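May 29, 2020

Oil trial, second coat. Notes before I forget which board was which.

Stavanon sent another tin of their hardwax oil, with the leaflet that promises "full cure in 4 days". I don't believe it and I said so in January when we did the first lot. The beech offcuts from that round still marked under a mug after a fortnight. Kai-wen thinks I put it on too thick. Possible. I'd like to see the person who puts it on as thin as the leaflet wants, on a whole worktop, before it drags.

Boards today: two beech, one oak, one ash, all from the same rack, sanded to 120 and then 180. The ash has a patch of rough grain near one end that I couldn't be bothered to chase. One of the beech is the control and gets the old Jindard oil, the one that smells of putty. The last dregs of that tin have a skin on them, so I strained it through a bit of tights. Not ideal for a control. Written down so that no one quotes it later as a clean comparison.

First coat went on Tuesday with a white pad. Second coat this morning, wiped off after ten minutes by the wall clock. The oak drank it. Both beech boards looked blotchy while it was going on, the Jindard one worse, and I will not give an opinion on the final colour until they have stood over the weekend.

Water test as before: a teaspoon of tap water, covered with an upturned jar lid, left for an hour. Then black tea, same again. Then vinegar, because Mahlangu (the café, not the supplier) say that is what ruins theirs. I've asked them twice whether they mean neat vinegar or dressing and they have not said.

What bothers me about strip-built tops in general is that every test I have seen is done on one clean board. A glued-up top has strips from different trees, cut at different angles, and they take oil differently. You get a pale strip that beads nicely and a darker one beside it that goes dull, and the leaflet photograph is always of the pale one. Glue lines are another matter. If there is any squeeze-out left in the surface the oil won't go in, and it only shows up after you've coated it.

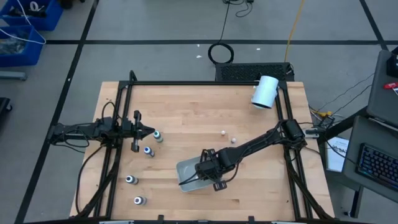
Kwan-ho reckons the strip-to-strip difference is mostly sanding, and that if I finished by hand along the grain at 180 instead of trusting the orbital it would even out by the second coat. He may have a point about the swirls. I don't see how it explains the January panel, where the dull strips were dull from end to end and their neighbours were fine. I've told him he can sand half the next one and I'll sand the other half, with a pencil line down the middle and neither of us allowed to look at it till it's oiled.

Cost, for the order form. The big tin from Drakport is dearer than buying small ones from Stavanon if we throw away as much as we did last time. It goes off once opened, whatever the label says. Batch number on the new tin is 3801, in case it matters. The label claims 70 square metres from the tin, which I assume was measured on glass.

To do: rub down with a grey pad on Monday, not before. Try 200 grit on the spare ash (only have one sheet, ask Kai-wen). Lay the used rags flat outside and don't leave them in the bin again. Someone did this week, scrunched up, and I'd rather not find out the hard way whether the warning on that tin is the one true thing on it.

Tea test on the oak: faint ring. Control: fainter ring. Make of that what you like, the oak hadn't had its proper time.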